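Does the Unit Price Tag Tell You Anything?

I have been shopping at the same Prukis for years, and until this summer I had never paid much attention to the small orange number in the corner of the shelf tag. That's the unit price, the one that is supposed to let you compare a big jar with a small jar without doing sums in the aisle. Readers keep writing in to tell me it is the only number that matters. Arif Bepari wrote twice. So in August I took a notebook to three stores and copied down 253 tags, and I have come back less convinced than he is.

Start with the coffee. At Prukis, the Tekleab ground coffee is priced per ounce and the store's own coffee, on the shelf right below it, is priced per pound. Same product, same aisle, two different units. You can divide by 16 in your head if you like. I can't, at least with a cart behind me. Paper towels are worse. One brand goes by the sheet, one by the roll, and one by 100 square feet, and the sheets aren't the same size to begin with.

I asked Talha Magsi, who managed a grocery store for a good part of his working life, whether this was done on purpose. He thinks it's mostly laziness. The tag prints whatever unit was typed in when the item was first set up, and it stays that way until someone complains. That may well be right. I would find it easier to believe if the mix-ups ever made the store's pricier goods look bad.

Then there are the sale tags. When a product goes on sale, the yellow tag hangs over the regular one and covers the unit price. Some yellow tags carry a new unit price and plenty of them don't. On my visits I lifted a good many to see what was underneath, and what I found was the old figure for the old price, which is no help to anyone. The "family size" Julo cereal was on sale at one store, with a big cheerful tag, and still cost more per ounce than the regular box beside it. I worked that out on the back of my notebook, leaning on the freezer.
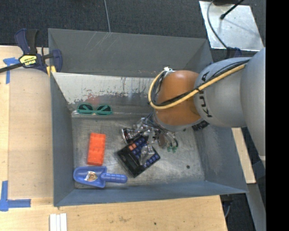 Is the bigger package usually the cheaper one per ounce? Often enough that people stop checking, and that habit is what makes the exceptions worth a store's while.

The exceptions I wrote down were in peanut butter, canned tomatoes, dish soap and frozen peas. The peas annoyed me most. Two small bags came to less than one large one, and the large one had "VALUE" printed across the front in letters you could read from the parking lot. There is no rule that I know of about what "value" has to mean on a bag of peas. I suspect it means the marketing department liked the word.

Amanuel Ayele, who helped me check my figures, raised a fair objection. He says most shoppers buy the same things every week and already know what those things cost, so a bad tag does little harm. I don't buy it. Prices have moved enough lately that what I "know" a can of tomatoes costs is two years out of date, and package sizes move too. A jar that loses an ounce at the same price is exactly the case where a unit price ought to help, and it only helps if you remember last month's number. I don't, and I write about this stuff.

I should be fair to the Taltby market, the smallest of the three. Its tags were consistent in every aisle I checked — ounces for dry goods, quarts for liquids, single count for eggs. The print was tiny, but the math held up. Their prices were also higher on nearly everything, so you get a clear view of how much more you're paying.

What do I do differently now? Not a lot. I check the unit when two tags sit side by side, before I look at the number. I look under the yellow tags. For paper goods I have given up and buy whichever one fits in the closet. Nahom Tsegaye suggested a phone app that does the comparison for you, and I tried it for an afternoon. It wanted my email address, my location and my loyalty card number before it would divide one number by another. A pocket calculator cost me 10 dollars and wants nothing.

If you have a store where the tags are done right, write and tell me which one, and please copy down a few of them first. "They seem good" won't do. Next issue I'll be looking at deposit bottles, where I already have my doubts.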